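How Robots Learn by Watching Hands

Think about the last time you learned to do something with your hands. Maybe you learned to tie a shoe or crack an egg. Someone probably showed you first. Then you tried it, and it went wrong, and you tried again.

Robots can learn from being shown, too. This page explains one way that researchers do it.

Why not just tell the robot what to do?

For a long time, people wrote out every step a robot had to take. Move the arm forward. Stop. Close the fingers. Lift. In a car factory this works well, since each part arrives in the same place every time.

A home or an office is different. Cups get moved. Chairs get pushed into the way. A list of steps written for one cup in one spot will fail if the cup is a little to the left. The robot closes its fingers on air.

So researchers tried something else. They let people do the job many times and saved a record of each try. Then a computer program looked through all the records and searched for patterns. This is called learning from demonstration. A demonstration is just a time when somebody shows how a thing is done.

Holding the robot's hand

There is a problem with using your own hands for this. You have five fingers on each hand, and they bend in a lot of ways. Many robots have a gripper with only two fingers. If you show a robot how to pick up a cup with five fingers, it can't copy you exactly.

One answer is to give the person a pair of grippers to hold. Now the person has to do the job the way the robot would. It feels strange at first. Szymon Nowakowski works on a project called Florkadeo, which teaches robots everyday jobs. "On my first day I dropped nearly everything," he says. "You have to stop thinking about your thumb."

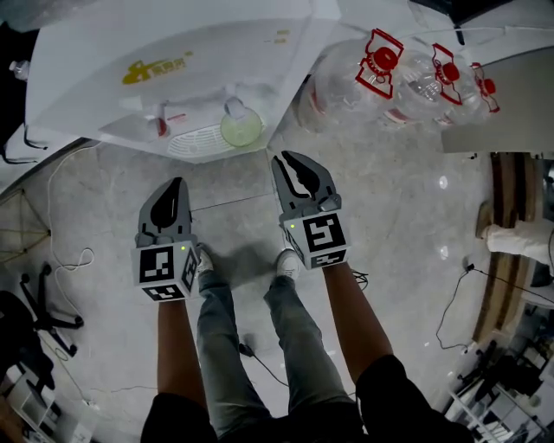 Page last changed: September

A person using these tools has one gripper in each hand. Each gripper has two curved fingers with a black pad on the inside. Under the fingers is a white cube with black-and-white squares on it. The squares are called markers.

What are the markers for?

A marker is a pattern that a computer can find easily in a picture. It is a bit like the square codes you see on posters and menus. The computer knows how big the real marker is. If the marker looks small in the picture, it must be far away. If it looks squashed on one side, it must be turned.

From this, the computer can work out where the gripper is and which way it is pointing. A cube is a good shape because it has several faces. When one face turns away from the camera, another one turns toward it.

The computer does this again and again while the person works. When it joins the answers together, it gets a path through the air. You could draw that path as a long, curly line.

What does the robot learn?

The program is given two things: what the camera saw, and how the grippers moved. Its job is to guess the next move. At first its guesses are bad. Each time, it checks its guess against what the person really did and changes itself a little. This part is called training.

The Florkadeo team wanted to know how many demonstrations a robot needs. They picked one job, which was taking a cup off a tray and putting it on a shelf. They recorded 447 demonstrations in all.

First they trained the robot with only 19 of them. Then they gave it 200 tries at the job, and it almost always missed the cup. Next they trained it with all 447 and gave it another 200 tries. This time it got the job right on 94 of them.

That is a bit less than half. Barbara Bednarek, who ran the test, was pleased with it but says there is more to do. "Most of the misses were when we put the cup somewhere new," she says. "We want to record in more rooms next, with different floors and different furniture."

Why do different rooms matter? If every demonstration happens in one room, the program may learn about the room when it should be learning about the cup. It might only reach the right way when there is a certain table behind the cup. Showing it many places helps it pay attention to the right thing.

Try it yourself

You need two pairs of kitchen tongs, a plastic cup and a friend.

Hold one pair of tongs in each hand. Pick up the cup and put it on a chair. Now do it again while your friend writes down each move you make.

Swap places. Your friend follows the list with their eyes closed. Then your friend tries again with their eyes open. Which way worked better? What was missing from the list?

Words to know

Demonstration: a time when someone shows how to do a job.

Gripper: the part of a robot that holds things.

Marker: a pattern that helps a computer tell where something is.

Training: the part where a program improves by checking its guesses.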